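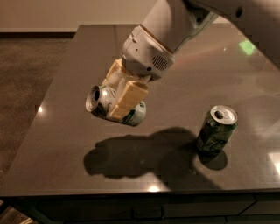
What happens to the drink cans left on the tables at the end of the day?

They are emptied into the pantry sink, crushed if they will crush, and put in the can bin by the back door. The bin goes to the Saithong yard when it is full. Before the grant they went into the general trash with everything else.

Progress report to Futen: can recovery and table clearing at Jirkurdale

Where we are

The grant covers the shared room and the pantry at the Jirkurdale building. We asked for money for bins, shelving and paid hours for clearing up, and all of it is now in use. The new bins arrived later than promised – the supplier sent lids in the wrong size and we had to wait for the exchange. We used cardboard boxes with liners until then. They leaked at the bottom and we would not do it that way again.

The can bin holds 100 cans if they are crushed. Put in whole, they fill it to the lid at 60. This is the main reason we ask people to crush them, and it is also the part that people forget most often.

How the clearing is done

1. Go around the tables once the room is quiet. Pick up open cans first. Pick up each one by the middle and keep it level until you know whether there is anything left in it.

2. Empty what is left into the sink. Do not pour it into the plant tubs. We lost two plants in the entry that way.

3. Crush the can on its side. A can with a dented wall goes down easily by hand. A full-shape can is better done with the foot press in the pantry.
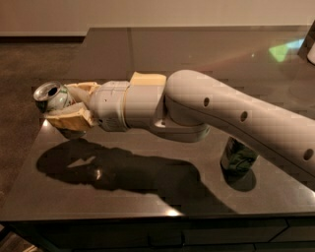
4. Leave unopened cans where they are for the evening group. If they are still there in the morning they go back in the pantry fridge.

5. Wipe the table. Use the sponge with plain water first, then the dry cloth. The dark tabletops show every ring and smear, and the spray we bought at the start left a film that took several passes to get off. We have stopped buying it.

6. Rinse the sponge and stand it on its edge by the sink.

The whole round takes 30 minutes when the room has been busy. We had budgeted 60, so there are hours left over, and we would like to talk about moving them (see the last section).

What has worked and what has not

The bin by the back door is used. The second bin, in the hallway, is not. People put coffee cups and napkins in it and somebody has to sort it by hand before it can go anywhere. We tried a bigger sign and then a sign with a drawing of a can. The drawing helped a little. Our plan is to take the hallway bin out and put it next to the tables, where the cans are.

The foot press works but it is loud, and the office on the other side of the pantry wall has complained. It now stands on a rubber mat. We have not heard from them again.

Sponges wear out faster than we expected. The rims of the cans catch them when someone tries to carry a can and a sponge together in the same hand, and small pieces come off on the table. We have switched to a thicker kind and will report on how long it lasts.

Collection has been steady. The Saithong yard takes the cans crushed or whole and does not ask for them to be rinsed, but we rinse the inside of the bin anyway on account of the smell. One pickup was missed when the back gate was locked. The yard now has a key.

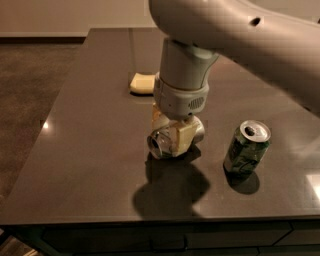 Prepared by Brostico, site services, Jirkurdale
November 10, 2021

Spending and what we are asking for

Spending is within the budget for bins and shelving. The shelving came in under, because we kept one of the old units and only replaced the brackets. Paid hours are under as well, for the reason given above. Cleaning supplies are over, mostly liners and sponges. The receipts are in the folder that went to your office with the last claim.

We ask Futen to agree to two changes. The first is to move part of the unused hours to supplies, so that we can buy the thicker sponges and stronger liners until the end of the grant. The second is to let us use some of the remaining hours for a second round at midday. By then there are usually open cans on the tables from the morning, and they get knocked over when people sit down to lunch – the floor under the long table is sticky most afternoons.

Neither change affects the total. If you agree, we would start the midday round the week after your reply and include it in the next report, along with the result of moving the hallway bin.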